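基于遥操作示教的机械臂技能采集：课程项目报告

一、项目背景

本项目是机器人学课程的期末课题，目标是让一台单臂机器人通过人的演示学会桌面操作，不写固定轨迹。我们比较了两种示教方式：一种是直接握住机械臂末端拖动，另一种是操作者用主手远程控制。控制程序在课程提供的Itia框架上修改，数据整理用的是组内自己写的小工具，取名Stomeo。

拖动示教上手快，但操作者的手经常挡住腕部相机，录下来的图像有一部分不能用。遥操作没有遮挡问题，缺点是操作者感觉不到接触力，靠近硬物时容易停得过早或压得过深。六月以后的数据全部改用遥操作采集。
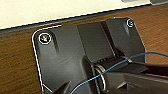
二、示教流程

每次示教按以下顺序进行：

1. 机械臂回到初始位姿，夹爪张开。
2. 操作者移动主手，让末端靠近目标物体，速度限制在低档。
3. 到达目标附近后暂停，核对腕部图像中目标是否完整。
4. 继续完成动作，松开主手，结束录制。

每条示教保存关节角、夹爪开度、腕部图像和时间戳。一名操作者连续录8条后换人，避免疲劳造成动作变形。整个阶段共保留124条示教，得到2,147个关键片段用于训练。

三、带螺钉支架的接近动作

支架放在木质台面上，两颗螺钉靠近上方两角，中下部的机构前面横着一根细蓝线。难点在于夹爪要靠近中下部的机构，又不能挂到蓝线。远程操作时，只看外部相机很难判断手指和线的前后关系，操作者主要依靠腕部画面。

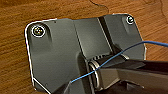
我们起初让操作者自由选择接近方向，结果同一任务的轨迹差别很大，训练出的策略在中途犹豫，末端来回摆动。后来统一规定从右侧斜向进入，轨迹的一致性明显变好。另外，主手到从手的位移比例从一比一调成二比一，末端的细小抖动也减少了。

金属表面的反光是另一个问题。螺钉头周围有很亮的白圈，图像增强时如果亮度变化过大，螺钉中心的细节就会丢失，所以这一项的增强幅度调低了。

四、碗与手机的桌面布置

第二类数据换成浅米色桌面，物体有一只灰白色的碗和一部背面朝上的黑色手机。碗沿会遮住手机的一部分，策略需要在目标不完整的画面中判断手机的位置。示教时，操作者先把末端移到碗的上方，再向手机一侧平移。
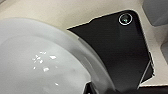 图3 腕部相机视角：碗内有白色碎屑，右侧为黑色手机

碗占画面比例过大时，平移方向的预测误差较高。我们补录了15条起点更高的示教，包含在前面的总数之内。

五、存在的问题

时间同步还不够稳定，图像比关节数据略有滞后，目前靠Stomeo在后处理中对齐。主手没有力反馈，接触阶段的示教质量取决于操作者的经验。两类桌面的背景颜色不同，策略可能利用了背景信息，这一点还没有做对照实验。下一步先交换两组物体的桌面，重新采集一小批数据，再决定是否加装末端力传感器。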